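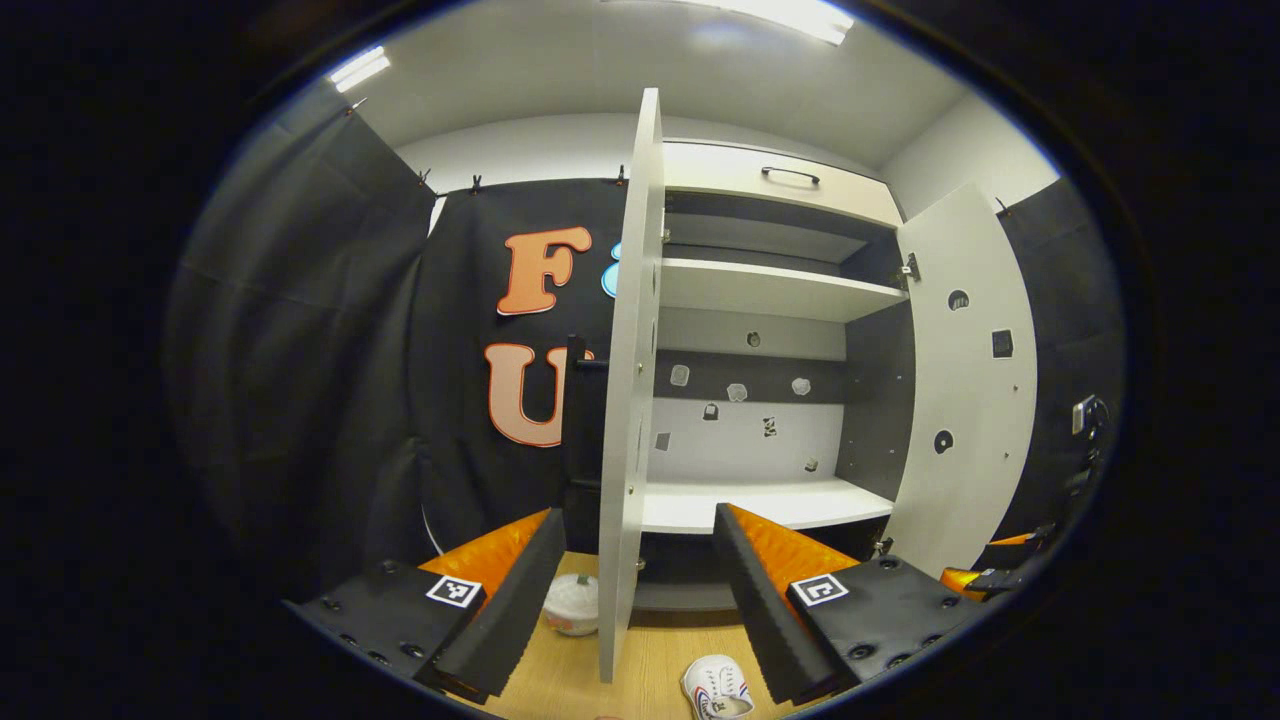 A reader of last term's notes wrote in that reorder points are fine for a warehouse but a waste of effort in an office with one supply cupboard, and that most places just buy more when they run out.

Plenty of places do work that way, and for some items it does no harm. The trouble starts with items that stop work when they are missing. Week 4 covers how to tell the two kinds apart and how to set a reorder point for the second kind.

Week 4: Reorder points and small stores

Reading: chapter 6 of the course book, and the Lollton case in the packet. Skip the section on seasonal demand for now.

Terms

Usage rate - how much of an item is used per week.
Lead time - the time from placing an order to having the goods on the shelf. Include the days an order form sits waiting for a signature.
Safety stock - the amount held to cover a late delivery or a busy week.
Reorder point - the level at which you place the next order.

The basic rule is: reorder point = (usage rate x lead time) + safety stock.

Worked case

The Lollton clinic uses 50 boxes of gloves a week. Its supplier, Bisgaard, takes six weeks to deliver. The clinic keeps 100 boxes as safety stock.

50 x 6 = 300
300 + 100 = 400

The clinic should order when the shelf count reaches 400 boxes. Note that 400 is the point at which to order. It says nothing about how many boxes to order, and students mix these up on the test every year. Order size is Week 5.

Goods already on order count toward the total when you check against the reorder point. If they are left out, a second order goes in while the first is still on its way, and the store ends up with more than it can hold.

Which items need a reorder point?

Sort the stock list by what happens when an item is gone. Printer toner in a billing office gets a reorder point. Desk calendars do not. Price is a poor guide, as a cheap fuse can stop a whole line. The Linach print shop found this out in 1994, when it ran out of a small roller clip and had to send work out for nine days. The clip had never been on the stock list at all.

Two-bin method

Used for small, cheap parts. Keep two bins of the same item and draw from the front one. When it is empty, place an order and move the back bin forward. The back bin must hold enough to last through the lead time, plus safety stock. No running count is needed, but someone has to send the order the same day the bin empties. Troseck used a card in the bottom of each bin, which went straight to the buyer's tray.

For next class

Pick one item from a store you know. Write down its usage rate and lead time, and say where you got each number. Work out the reorder point with safety stock of one week's use. Bring it on paper - we will swap and check them in pairs.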